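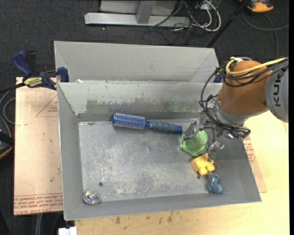 Vilgot Strand is talking before I have got my coat off. He wants me to know that the hairbrush is the hard one. "Everyone thinks it'll be the ball," he says. "People come in, see a clear shiny ball and say, oh, the camera won't like that. And it doesn't, much! But the brush is worse. It's got a soft end and a hard end, it's heavier at one side than the other, and if you take hold of it in the wrong place it swings round and clouts whatever is next to it."

The project is called Ruveteo, and it lives in a shared workshop in Stanport, where Strand and his friend Joar Magnusson have had a bay for the past 25 months. The aim is easy to say. Tip a handful of household bits and pieces into a metal bin, and have a robot arm pick them out one at a time and put them in another bin. Magnusson reckons he can explain it to his aunt in one breath. Getting it to work is what has eaten their evenings.

The arm is a KUKA, orange at the joints and a good deal bigger than I had pictured when they told me it stood by a table. They bought it second-hand through Strömberg, a dealer in used workshop machinery, and brought it over from Pidstead in a hired van. Magnusson drove. "Sixty-four miles with that thing strapped down behind me," he says. "I took every roundabout like I had a wedding cake on board."

Why an industrial arm, when there are small desktop ones that would fit on a shelf? Strand lights up at this. "We had a small one first, and I loved it, but it was always near its limit. Reach over the side of a deep bin and you're asking a little arm to stretch out and hold itself steady at the same time. This one doesn't notice. It goes where you tell it, and then it goes there again." He does an impression of the arm going there again, with his own arm, and knocks a pencil on to the carpet.

The bins were Magnusson's choice. They are plain grey metal with sloping sides, and he is very fond of the slopes. "In a box with straight walls, things get stuck up against the side and the fingers can't get behind them. With a slope they tend to slide back down towards the middle. Tend to! The corners are still a pain." The floor of the front one is scuffed and patchy from use, and at one point he thought about giving it a coat of matt paint. Strand talked him out of it. He likes the idea that the software has to cope with a background that looks a bit of a mess, and the worn band along the back wall gives it plenty to be confused by.

As for holding the bins still, they began with double-sided tape and gave up on it in a week. Now there are bar clamps where the two bins meet. "Best money we spent," says Magnusson. "The whole thing depends on the bin being where the computer thinks it is. Nudge it by a finger's width and the arm is off by a finger's width as well, and then you spend an evening looking for a fault in the code."

The gripper is where the two of them disagree, very cheerfully. They are on version four. Strand would happily freeze the design and work on the software until Christmas. Magnusson wants longer fingers with a softer tip, and has already drawn them. "The fingers have to fit into tight places," he says. "If two toys are sitting right up against each other, where do you put the second finger? You need something slim enough to slip in, and stiff enough that it doesn't just bend out of the way." Strand waits for him to finish and then says the answer is to choose a better angle. This has plainly been going on for some time.

I ask about the toys. They came from a charity shop, a mixed bag of them, and were picked for being awkward. There is a green one with a wide flared base that both men speak of with real affection. It will stand up or lie down, and each way round asks for a different grip. The yellow one has blocky bits sticking out of it, which gives the fingers something to hold but also something to catch on. The dusty-blue one is all rounded lobes. "Like picking up a bunch of grapes that's been turned to rubber," says Strand, and then wonders aloud whether grapes should be next.

How well does it do? Magnusson keeps a log in a school exercise book. Over the sessions in April the arm cleared the first object it went for 88 per cent of the time. The last object in the bin is the one that drags the figures down, and it is usually something that has rolled into a front corner. "You get this lovely smooth run, and then it's just the ball in the corner and the arm having a think," he says. "I've shouted at it. I've also cheered at it, mind you. When it got the brush out for the first time I made a noise they heard in the pottery room."

The cables are the job neither of them wants. There is a bundle that runs over the arm and down to the wrist, and it ends in a fair old tangle below. Strand admits it has been on the list for a while. What he has learnt so far is that you have to leave slack. "We had it all neat and tied down once. It looked beautiful. Then the wrist turned the far way round and pulled a plug out." There is a proper cable sleeve on order, and in the meantime they check the loops before each run.

They have sheets of cast acrylic by the bins too, still in their printed covering, meant for a screen along the front of the table so visitors can stand closer. Magnusson is keen to get that done before the workshop's next open evening. For now there is a rule that the arm does not move until both of them are back behind the line and one of them has a hand on the stop button. I was put behind the line as well, and given a mug of tea to keep me there.

My last question was what they would tell somebody thinking of trying this at home. Strand said to start with one object and one bin, and to pick an object you don't mind looking at for a year. Magnusson said to measure the doorway. Theirs had to come off its hinges, and it took them most of a Pidstead-to-Stanport afternoon to get it back on.

Then Strand asked whether I had anything in my bag they could try. I had a glasses case. They were both delighted with it, and I got it back with my second mug of tea.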